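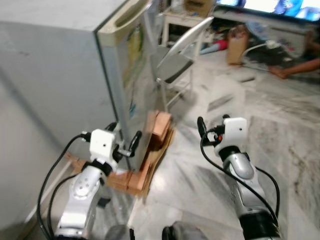
Page last changed: 26 August 2018

Greltov Leveling Feet and Anti-Vibration Pads for Refrigerators
Set of four. Item 1393. Sold by Ristholm Appliance Parts, Trirstead.

We held off listing these for a long time. Most pads sold for the underside of a refrigerator are a slice of rubber with a big claim printed on the bag, and we have sent back more of them than we have sold. The Greltov set is better than that, with limits, and the limits are on this page so you can read them before you pay.

What you get
Four threaded feet with a wide base, four pads that fit under them, and one flat wrench. The wrench is poor. It is stamped from thin metal and the jaw opens up if you lean on it. Use your own if you have one.

Will it make my fridge quieter?
Maybe. The maker says "whisper quiet operation," and we don't repeat that in our own listing because we don't know what it means. A refrigerator makes noise from the compressor, the fan, the liquid moving in the lines, and whatever is sitting on top of it. Pads only deal with the shaking that goes from the cabinet into the floor. If the buzz stops when you press hard on the side of the cabinet, it may be a loose panel, and a screwdriver costs less than this kit. If you hear it in the room below, pads are worth a try.

Waqas Zaidi ran the first set under the shop's own fridge, an old one with a bad temper, from April on. His note says "less rattle from the shelves, same hum." That is the whole of our test report and we won't dress it up.

Do I need these, or will folded cardboard do?
Folded cardboard does work for a while. It is free and it stops a rock on the day you put it in. Its trouble is that it packs down under load, and it goes soft if the drain pan spills or you mop often. If you are moving out next month, use cardboard and keep your money. For a fridge that is staying put, a threaded foot can be adjusted later, and a wad of packaging can't.

Fit
Check the thread before ordering. The feet fit the common thread on most upright models we see in the shop, but "universal" on the package is a stretch. Unscrew one of your old feet and bring it in, or send Razia Hashmi a photo of it next to a ruler. She can usually tell. If your fridge has rollers at the front, the feet will not replace them, though the pads can go at the back if there is a fixed foot there.

Not for built-in units, and not for wine cabinets on carpet. We tried carpet. The pads slide around and the cabinet leans.

Fitting
Empty the door shelves first. Pull the plug. Tip the cabinet back only as far as you need, with a second person holding it, and block it before your hands go under. Turn each foot in by hand until it seats, then back it out to the height you want. The front should sit a touch higher than the back so the door swings shut on its own. Check your manual, though – some models want it dead level. Put the pads down last, and wipe the floor first or they won't grip on tile.

Leave the unit standing for a bit before plugging it in if you had to lay it far over. Manuals differ on how long, so go by yours.

Load
The package says 2000 pounds for the set. We have no way to check that and no kitchen fridge comes near it. What matters more is a floor that will hold still. On a soft wood floor you will be adjusting again after a few weeks, whatever feet you buy.

Marks on floors
Black rubber can stain pale vinyl. Greltov says its pads are non-marking. We saw no mark on our shop floor, which is concrete, so that proves very little. The Sitthichai felt-backed pads, item 103, are safer on vinyl but they are thinner and do less about noise.

Returns
Thirty-day claims with small print annoy us, so: you have 30 days, used or unused, as long as all four feet come back. Keep the wrench if you like it. We don't refund for "still hums." Please read the noise section again before ordering.

Stock
In at the Trirstead counter. Mail orders go out in a padded bag. Single replacement pads are sold loose, single feet are not.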